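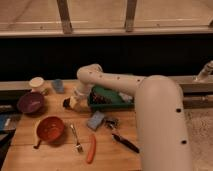

Slide 1: green tray, wooden table

Okay, hi everyone, thanks for coming out. (Wait for the door to close.) I'm going to talk about school lunches and why so much of them comes home again — I weighed my own kids' leftovers until June and it wasn't pretty.

Start with the Flornari story. Their canteen moved recess ahead of lunch and binned 39 kilos less in a term, same menu and everything! Then the Kivi survey, 1,959 families, favourite complaint by a mile was "not enough time to eat".

Slow down at this bit, I always rush it.
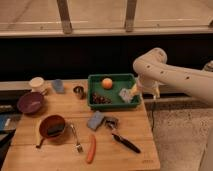

Do you have to cut the fruit up?
For the little ones I would, they'll eat a quartered orange and ignore a whole one.

Next, the Midance lunch order form. Show the old one first, let them groan, then the new one with 2 sizes. Skip the costs if we're past the half hour. Handouts are by the urn.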